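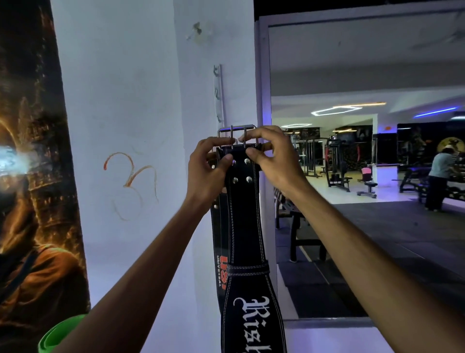 Tablet sync test, line station Vilelgate
21 January 2023

Loaded the Clumari logbook build on 2 tablets and ran the offline case again. 60 defect entries made with the network off, then both units brought back online together.

First unit pushed everything. Second stopped at 50 and sat there until I restarted the app. The other ten came through after that, no duplicates. Time stamps fine, sign-off fields fine.

Log points at the Pidix interface. It holds the queue when a deferred item has no category set. Same thing we saw in May, but that time it threw an error.

Database on the Thomas server is past 2,000 records. Search by tail number still quick, search by ATA chapter slow on the older tablet.

To do: make category a required field on the defect form, rerun with both tablets swapped, check what the paper backup prints for deferred items.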